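Direswood Draught Excluder, Long

Home > Doors and Windows > Draught Excluders

Your front door has a gap under it. You know this because every December your ankles tell you. The Direswood is a long, heavy sausage of wool cloth that lies along the bottom of the door and gets on with it.

We fill ours with cherry stones, which weigh more than you would think and stay where they are put. Earlier versions used rice. The mice of Stilau were very complimentary.

Length: to fit doors up to 700 mm, 800 mm or 900 mm
Cover: wool, zipped, comes off for washing
Filling: cherry stones in a cotton inner bag
Colours: Moss, Oatmeal, Wet Slate

Wash the cover at 30 and dry it flat. Do not wash the inner bag unless you want to own a small orchard.

Fedir Shevchuk cuts and sews each one in our Rellovberg workshop, so allow three weeks for delivery. He doesn't work Fridays and has asked us not to ring.

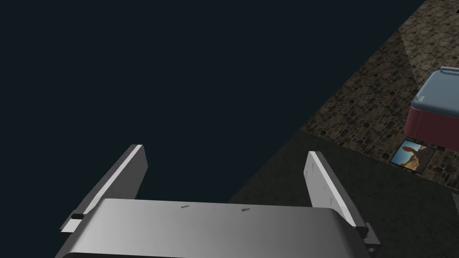

Grey gripper, fingers open. Computer render.

Customer comments

"Draught gone. Dog has adopted it. Have ordered a second for the door."

"Heavier than expected. Stubbed toe. Four stars."

Returns are free within the month if the cover hasn't been washed, chewed or slept on. Spare covers are sold separately on the Michalski fabrics page, where you will also find the matching cushion that we made some 200 of and would quite like to see the back of.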